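Bistdale Shape Blocks, Jirow Set

Item 654 — in stock, usually sent out by the next afternoon

We've been selling the Jirow set since the shop was little more than a trestle table at the Helau spring market, and it is still the one we find ourselves pressing on people who come in wanting "something simple" for a small person. It's a nicely mixed lot of chunky solid shapes in cheerful colours, and they do seem to get played with long after the noisier presents have gone to the back of the cupboard (ours certainly did!).

Each set comes in a cotton drawstring bag, with a little card of games for sorting and matching. The whole lot weighs almost 145 grams, so it's no trouble to take along on a train. Suitable from 3 years. Wipe with a damp cloth and let them dry on a towel — please don't leave them soaking in the sink.

Price: £53, postage included

If you lose a block under the sofa for good, write to us and we'll do our best to find you a spare. The Chrysikopoulos set is made to the same scale, so the two can be mixed quite happily. Children tend to sort by colour first, and then somebody notices that the stars come in both red and green, and off they go again by shape.

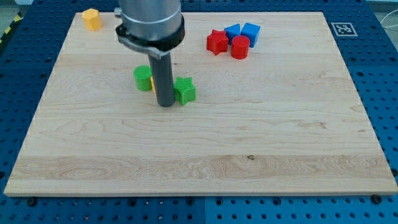
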